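Reviews > Tools > Teaching Grippers

Nilliten hand-held teaching gripper, three months in

2019-05-28

4 min read

Short version: good grip, bad battery door, buy the second pair of pads. Long version below, typed between batches so forgive me.

We teach our arm by hand. You hold the gripper, do the job yourself, the camera on it records, and later the arm has a go. Before this we did everything with the Crenshaw remote rig, two joysticks and a pedal. Fine for slow stuff. Miserable for picking small parts out of a bin, my wrists were done by lunch.

Got the Nilliten in February. Setup was quick. Charge it, pair it, stick the marker tag down somewhere flat, wave the thing around till the light goes green. The manual says to do that every session. I do it every session I remember.

Grip first, as that's what you pay for. Trigger is light, long travel, no click at the end. I like that. You can feel your way onto a soft part and stop. The Crenshaw has no feel at all, you squeeze and hope. Did 103 takes of a pick and place on the first full day and threw out 13, mostly my own fault – elbow in the way, dropped part, one phone call. With the joysticks I'd have been happy with 28 good ones in the same time.

Weight is ok. Not light. After an hour you start resting it on things between takes, and then the start of your next recording is junk becuase it's moving before you are. Trim those. The Evgate software lets you trim in bulk now, which it didn't in the winter.

Battery door: awful. Thin tab, wants to be opened with a fingernail, wants to fall on the floor. I've taped mine. Battery itself lasts a morning if you turn the preview off.

Also the drift. If you swing up fast to a high shelf it loses where it is for a moment and the path comes out with a kink in it. Slow down and it's fine. Kumimen's tracker handled this better when I had one on loan, but it costs 3 times as much and the handle is a brick.

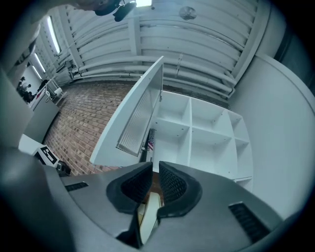 Pads are the part I'd tell anyone to think about before ordering. Mine are the black ones with the mesh face and they hold pale smooth pieces well, no chalk or tape needed. They do pick up dust, wipe them or your takes get slippy by afternoon. Watch what you're hiding, too. A small part between the fingers gets partly covered by them, like the cream-white one here, and if that's all the camera gets then your arm is learning from half a part. Come in wider, open up early, pause, then close. Aim matters as much – tip the thing back and you're recording brick wall and ceiling pipes, and the table you care about isn't in it.

Support answered in a day, both times. Spare pads took longer.

Would I go back to joysticks? For heavy stuff, or anything hot, yes, still use them. For bins, shelves, small parts, no. Four out of five, and the missing one is the battery door. If they fix the tab I'll come back and change teh score.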